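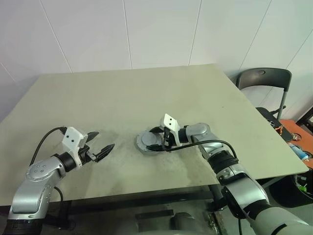 By Themba Nel | Reviewed by Karabo Motaung
Last updated: 23rd September

Provisional application of a treaty is the practice of putting an international agreement, or part of one, into effect before it has formally entered into force. It is most often used for trade, transport and fisheries agreements, where approval by national legislatures can take years.

A treaty usually passes through two stages before it binds a country. It is signed, which shows that the government supports the text, and it is later ratified, which shows consent to be bound. Provisional application fills the gap between them. The Vienna Convention on the Law of Treaties allows it where the treaty itself provides for it or where the negotiating states have agreed to it in some other manner.

The best-known case is the General Agreement on Tariffs and Trade, which was applied under a protocol of provisional application for nearly half a century. The protocol let governments keep certain existing laws that conflicted with part of the agreement — a practice often called grandfathering.

In the European Union, the Council may authorize provisional application when it decides to sign an agreement. So-called mixed agreements cover matters that belong partly to the member states, and all 27 are normally expected to ratify them. The trade agreement between the EU and Canada has been applied in this way, with most of its investment protection rules left out until ratification is complete.

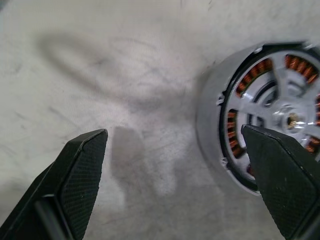
Can a country stop applying a treaty provisionally?

It can, unless the treaty says otherwise or the states have agreed on something different, by notifying the other states that it does not intend to become a party. Some treaties set a notice period or keep certain duties alive after withdrawal.

Critics argue that the practice weakens legislatures. Once tariffs have been cut and businesses have adjusted, a vote against ratification carries a higher cost than it would have at the start. Supporters answer that governments need a way to act quickly, and that domestic law can limit what they may agree to without a vote. A number of constitutions restrict provisional application, and some governments decline to use it at all.

Disputes have also arisen over how far the obligations reach. Russia signed the Energy Charter Treaty and applied it provisionally but never ratified it, and the effect of that step was argued over for years in arbitration and in the Dutch courts.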